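Red lentil soup, the Wednesday version

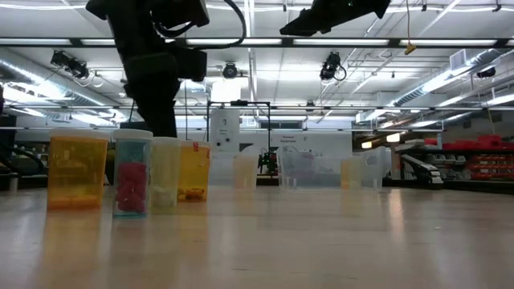 Little containers in a row, orange and red.

Quick one tonight because I have 42 emails and a sink full of pans. But people asked for the soup so you get the soup.

It's red lentil with roasted carrot and a lot of lemon. Started out as Anoma Amarasinghe's recipe, she gave it to me over the phone while I was stood in the grocery aisle, so half of it is probably wrong. She uses coconut milk. I was out. Used a spoon of peanut butter instead and now I can't go back.

What you need: a big mug of red lentils, 3 fat carrots, an onion, garlic (lots), cumin, a bit of turmeric, stock, peanut butter, a lemon. Chili flakes if you like them. I like them.

Carrots first. Chop them rough, oil, salt, hot oven until the edges go dark. Don't skip the dark edges. Meanwhile onion in the pot, low, lid on, go do something else. I forgot mine and it caught a little on the bottom - tasted fine, better maybe. Garlic and spices in for a minute, then lentils, then stock. Rinse the lentils before, I always forget and then theres foam everywhere.

Twenty minutes or so and they fall apart. Carrots in, peanut butter in, blend half of it. I like it lumpy. My stick blender is the old Flusoven one and it smells like burning if you run it too long, so lumpy is also what I get.

Lemon at the very end, off the heat. More than you think. Then taste and put in more salt.

We had it with the seeded bread from Juletby, toasted, too much butter. They've changed the loaf again, it's smaller and the price went up, I am choosing not to be angry about it. Farzana Lashari came by and had 2 bowls and said it needed cilantro. It did not need cilantro. (It would of been nice with cilantro.)

Keeps in the fridge a few days but it sets like cement, so add water when you heat it up. Freezes ok too. I've got a tub in there with no label which is either this or the squash one from June.

Next week the flatbreads, if the dough behaves. Last batch went in the trash.

Recent posts
Squash soup, second try
What I do with stale bread
Chrysikopoulos olives and a very lazy dinner
Burnt the rice again
Pickled onions in a hurry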